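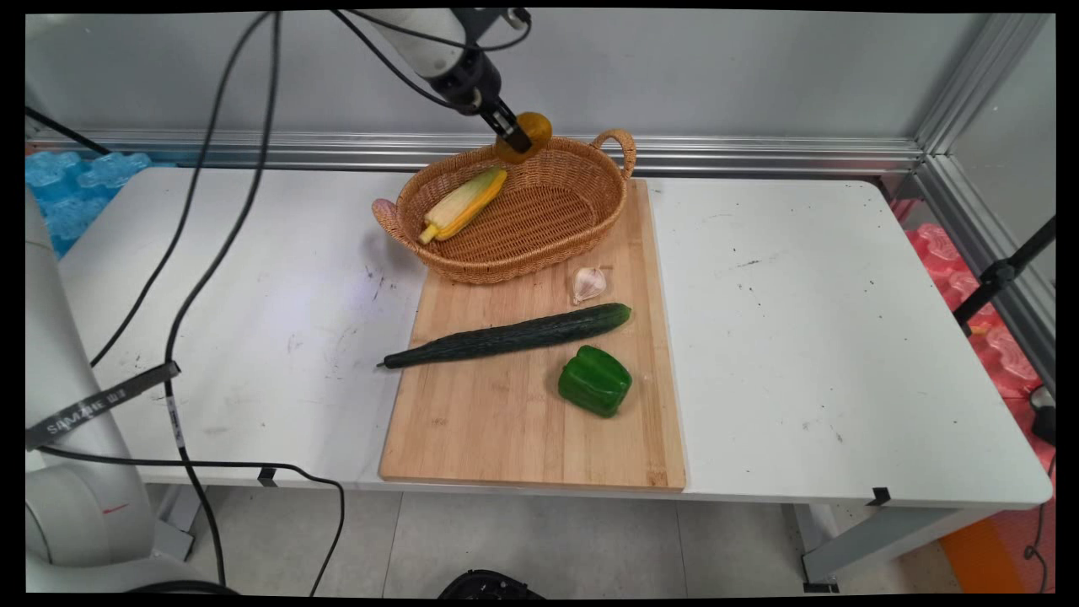

Gomutthorpe food hall adds loose vegetable stall

Search this site Enter keyword Search

February 25, 2024

The Gomutthorpe food hall will sell loose vegetables from next month, after 1,268 people signed a request for a stall where shoppers can buy single items instead of bags.

The stall will be run by Ravier, the greengrocer that already has a shop on the high street. It takes over the corner by the side entrance, which has stood unlet for 57 weeks. Cucumbers, green peppers, garlic and corn on the cob will be priced by the piece. Onions, potatoes and carrots will go by weight.

Customers can bring their own basket or borrow one at the till for a £2 deposit, paid back when it is returned. Woven baskets with a handle at each end are fine, as are cloth bags. Paper bags will be kept for mushrooms and small fruit.

Corn will be sold with the husk on where the season allows. Ravier says the husk should be left in place until the cob is cooked, and that garlic keeps best in a dry cupboard, away from the fridge.

The neighbouring Lozano bakery is moving its counter two metres to make space for the queue. Its opening hours stay the same.

The stall opens at 8 am and closes at 4 pm. A decision on evening opening will be made in May. Parking at the rear of the hall is free for the first hour.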